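Session 3 -- Comparing grippers without fooling yourself

Bring your lab book and closed shoes. Read the Grurka sheet before you arrive, because we start with hands on the hardware at once!

## What we are doing

Last week you made an arm go where you wanted. Now we look at the last few centimetres, which is where I think the subject gets really good. An arm can be perfectly placed and still drop a teaspoon, and most of the time the reason lies in the fingers.

You will work with two grippers:

- **Clotis**: two flat fingers, parallel closing, quick. Lovely on boxes and books.
- **Griltine**: curved fingers with a bit of give in them. Slower to close, much kinder to odd shapes.

Both run from the same Grurka controller, so you can swap between them without touching your code. Change the profile name at the top of the file and restart. (If you forget to restart, the old closing limits stay loaded and the Griltine will seem oddly stiff. I lost most of a Saturday to this.)

## The trial

Each pair runs 48 picks per gripper: eight objects, six picks each. Shuffle the order. Please do shuffle it -- people get better at placing objects as the afternoon goes on, and if the Clotis always goes first the Griltine gets all the benefit of your practice.

For every pick, write down:

1. Object and which way round it was lying
2. Gripper
3. Held, slipped or missed
4. Closing time, from the log
5. Anything odd

"Slipped" means the fingers touched the object and lifted it clear of the surface, then lost it. "Missed" means it never left the surface. Agree on this with your partner before the first pick, and don't go back and change your minds halfway down the page.

Nomvula Mthembu's group ran the same trial last year and pooled 643 picks. Her sheet is in the shared folder, and it's well worth a look for column five alone. She noticed that nearly all the slips with the soft sponge came when one finger landed before the other, and you can see her working it out line by line in the margin notes!

## Head camera and wrist camera

We'll repeat part of the trial with the wrist camera off, using only the view from the head. Try to guess the result before you run it and write your guess down.

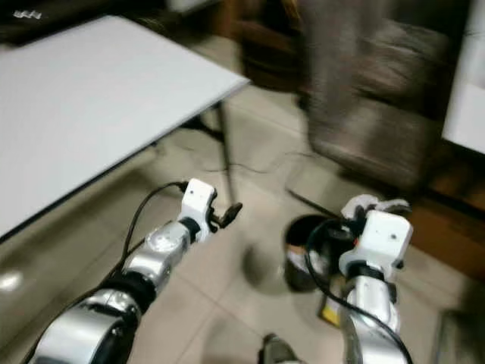
Blur is the thing to watch for when you judge a head view. A picture can be good enough for steering the arm and no good at all for finding an edge to grip. Before you trust a detection, compare a few parts of the same picture: the left gripper and the floor near it are fairly sharp in this one, while the big grey chair on the right is badly smeared. I'd be happy to line up that short black finger from a view like this, but I wouldn't ask the software where the chair's edge is. Save the picture along with the result each time you make this sort of judgement, so that your partner can disagree with you.

Use the Rampersad viewer to step through your saved pictures. Press S to mark one as sharp enough and B for too blurred. Mark them separately from your partner, then compare. The disagreements are the interesting bit, so keep them all in.

## To hand in

One page per pair:

- a table of held, slipped and missed for each gripper
- one plot of closing time, your choice of style
- a paragraph on the object that surprised you most

No need to pick a winner. If your numbers are too close to call, write that and tell me how many more picks you would want. Room 101 is open until six if you need extra time on the arms. Put the fingers back in the foam tray when you leave, Clotis on the left.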